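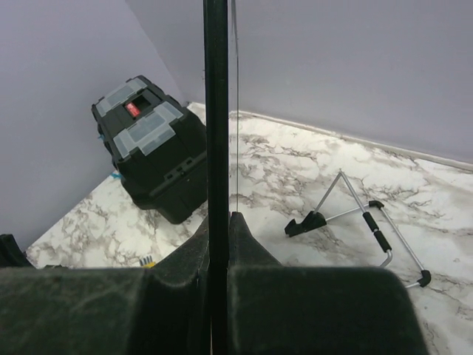 How many demonstrations does a policy need before the wrist view alone is enough to act on? In our runs, 854 demonstrations with the wrist view came close to what 1000 gave with wrist and overhead views together, provided the recording sites were varied.

## Week 6 notes: learning from the wrist view

These notes cover the Thursday lecture and the first half of the lab. Read them before you start the Groen assignment. The derivation of the loss is in the week 4 notes and I don't repeat it.

### The setup

We want a policy that takes an observation and returns a short sequence of gripper motions. The observation has two parts:

- the current wrist image
- the gripper opening, as a single number

There is no joint state and no map of the room. Actions are written relative to the gripper's pose at the moment the image was taken. If the policy says "forward 3 cm," it means forward as the gripper is pointing, wherever the base of the arm is. A demonstration recorded in one corner of one room can then be used alongside a demonstration from a different building, with no shared coordinate system between them.

The fingers fill a good part of the lower view in every recording. Students often want to mask them out. Please don't do this on the first pass. The fingertips are the only thing in the image whose distance from the camera is known ahead of time, and the policy uses them as a reference for scale. When we masked them in the Dreltow runs, reaching got worse and grasping got much worse.

### What we compared

Jeanine Claeys ran the main comparison in April. She trained three versions of the same network:

| Version | Views | Demonstrations | Sites |
|---|---|---|---|
| A | wrist + overhead | 1000 | one |
| B | wrist only | 1000 | one |
| C | wrist only | 854 | many |

Each was tested on pick-up tasks at the original site and then at a site none of them had seen. The network, the image size and the number of training steps were the same for all three. The demonstrations for C were recorded in ordinary rooms with whatever was already lying on the floor or the table.

At the original site, A was best, C was slightly behind, and B was last. At the new site the order changed. C lost very little. A dropped the most, and most of its failures came before the fingers got near the object. The overhead view had taught it where things tend to be in one particular room.

B is the version to think about. It has the same view as C and more data, yet it did worse at both sites. We had expected it to win at home. Jeanine's reading is that B's demonstrations were too alike: same operator, same approach angle, same few starting heights. Once it drifted a little off the usual path it had no data for getting back. The demonstrations in C were messier and covered more of those off-path positions.

I agree with this reading, but the comparison can't prove it. C differs from B in both operators and places. To separate the two you would need a fourth version with many operators and one site. That run is still on the list.

### Clutter

A wrist camera picks up whatever is behind the target, and thin or shiny things are the hardest part of this. Metal tubing on a pale floor gives long, bright edges, and an early policy will often steer toward the edge instead of the part it was meant to grasp. A dark foam grip on the same tubing is an easier target - it has more width and fewer reflections.

Two things helped:

1. Random color and brightness changes during training. Cheap, and worth doing always.
2. Keeping clutter in the demonstrations. Clearing the floor before recording makes the training loss look nice and the test results poor.

Random cropping hurt. It moves the fingertips around in the image and breaks the scale reference described earlier. If you crop, use the same crop for every image.

### Time delay

The image is already old when the policy sees it. In our logs the delay between capture and motion was 101 ms. For slow reaching you can ignore this. For anything that closes on a moving object you can't.

The fix is simple. Predict a sequence of actions, work out which of them should already have happened by the time the arm can respond, and drop those. The Tisus code does this in the `align` step. Check that it is turned on, as the default is off.

### For the lab

- Load the Tidex split, not the full set. The full set won't fit on the lab machines.
- Train version B first, with fingers visible and no cropping.
- Plot the predicted motion over the wrist image for 2 failed attempts, and write a short paragraph on each. Say at which point the prediction went wrong.
- Then turn on `align` and repeat.

Don't report only the success rate. Two policies with the same rate can fail in quite different ways, and the paragraph on each failure carries half the marks.

Reading for next week: the chapter on action sequences, up to the section on smoothing. Skip the proof.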